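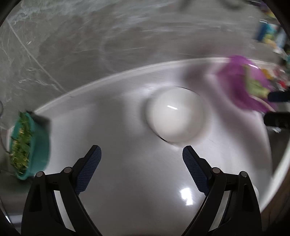
Comparing two hand-held gripper pads for kitchen tasks, what do you look at?

kasik_left
Posted in: Grippers and End Tools

Hello all. I am comparing two sets of finger pads for hand-held grippers, for household tasks around a sink and a counter. The first set is a fine crosshatched pad. The second is the Mekley pad, which is smoother and softer. The linkage is the same for both, so I change only the pads and the two screws that hold them.

My list of objects is short: a drain stopper, plastic bowls with chopped vegetables, a pot lid, and plates of several sizes. Until now I have 28 good trials with each pad. I know this is a small number. Before I continue, I would like to know what other people write down for each trial. I note success or drop, and the time. I feel it is too little.

quintela_bench
Replying to kasik_left

It is too little, yes. Please add the opening of the jaws at the moment of contact and how far the object slid before it became stable. A trial with 5 mm of slip and a trial with no slip are both "success" in your table, and they should not be the same.

Which wrist camera do you have, fisheye or normal?

kasik_left
Replying to quintela_bench

Fisheye. It sees both fingertips and a lot of the counter, and I like this. The problem is fast motion. When I move quickly from one bowl to the other, the bowls at the side become smeared and I cannot measure anything there. In the center, between the fingers, it is usually good enough.

jakach22
I don't agree that the pads are the first thing to compare. I spent the whole of January on pads and at the end the difference came from the linkage. When the fingers close, the tips also move forward a little. On a domed stopper this matters more than the texture, because the pads land too high and slide off the curve. Measure the play in the pivots first. Then compare pads.

Rukhsana Usmani
Replying to jakach22

I had the same discussion in my lab and I was on the other side. With glossy ceramic, the pad was the larger effect for us. We used one gripper, one operator, the same white basin, and only the pad was changed. The smooth pad was better on a dry surface and much worse when there was a thin film of dish soap. The textured pad was average everywhere. For a kitchen I would take the average one.

So I think you are both right, for different objects. For a domed cap I would believe jakach22. For a plate I would look at the pad.

kasik_left
Replying to Rukhsana Usmani

Thank you, this is useful. I did not separate dry and soapy in my table. I will add a column.

About plates, here is what I do at the moment. I take the near part of the rim with one pad on the upper face and the other one under the rim. A second gripper comes from the left side, over the white center.
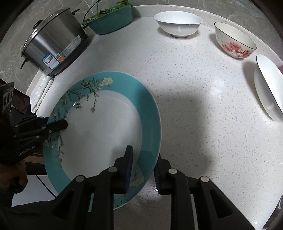
My difficulty is the lower finger. The plate must be tilted a little before the pad can go under the rim, and on a flat counter the space is very small. With the Mekley pad I have even less space, as it is thicker. I tried to push the plate with the left gripper to lift the near edge, and the result depends very much on the foot of the plate.

jakach22
Replying to kasik_left

Why two grippers for a plate? You add a second source of error. If the left one touches the plate, you don't know any more which pad did the work. For a comparison I would use one gripper only and slide the plate over the edge of the counter.

quintela_bench
Replying to jakach22

I disagree with this. People use two hands for a large plate, and if the data is for a two-arm system, then the test must have two. But the left gripper should have always the same pads, in all trials. Change only the right one. Otherwise jakach22 is correct and the table says nothing.

kasik_left
I changed the pads on both sides together. So I must repeat the plate trials.

Rukhsana Usmani
Replying to kasik_left

Only the plates, the single-hand trials you can keep. One more remark about wear. Our textured pads were good until 2,000 closings, and after this the pattern was polished at the tip. We stopped at 3,385 and by then they behaved almost like the smooth ones. If your first pads are old and the Mekley pads are new, please write it in the table also.

jakach22
This is a good point and I never counted closings. Does your controller log it, or do you do it by hand?

Rukhsana Usmani
Replying to jakach22

From the width encoder. I count one closing each time the width goes below a threshold and comes back. Small corrections are counted sometimes too, so the number is a little high.

kasik_left
I have the width in my logs, so I can calculate it for the old trials. I will do this first, then the plates again with the left pads fixed, and I will measure the play in the pivots as jakach22 asked. If somebody has a good method for the play without a dial gauge, please write it. I have only a caliper and feeler gauges.

quintela_bench
Feeler gauges are enough. Close the jaws on a rigid block, push one finger sideways by hand, and see which blade fits between the pad and the block. Do it five times and keep the largest.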